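4.3 Setting the weight unit and zeroing the Trivbridge 70 kitchen scale

Do this before first use and again after changing the batteries.

1. Put the scale on a hard, level surface. Carpet, cork mats and folded towels give low readings.
2. Take everything off the platform, including the storage lid.
3. Press ON. All segments light up, then the display shows 0.
4. Hold UNIT for three seconds until the current unit blinks.
5. Press UNIT to step through g, oz and lb:oz. Wait for the blinking to stop — the setting is saved.

Note: If the display shows a number other than 0, press TARE once. If it drifts, move the scale away from fans and open windows.

Weighing fruit and vegetables

6. Place an empty bowl on the platform and press TARE.
7. Add the food gently. Do not drop it in.
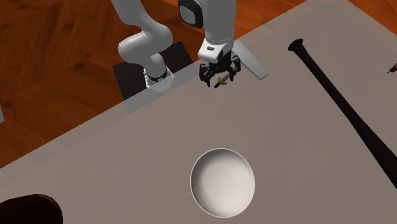 8. Read the weight when the small circle appears at the left of the display. For peeled weight, empty the bowl, press TARE again and add only the part you will eat.

Caution: Do not load more than 3,817 g, bowl included. The display shows Err and the load cell may be damaged.

To store a reading, press M. The scale keeps the last 43 readings; see section 4.4 to clear them.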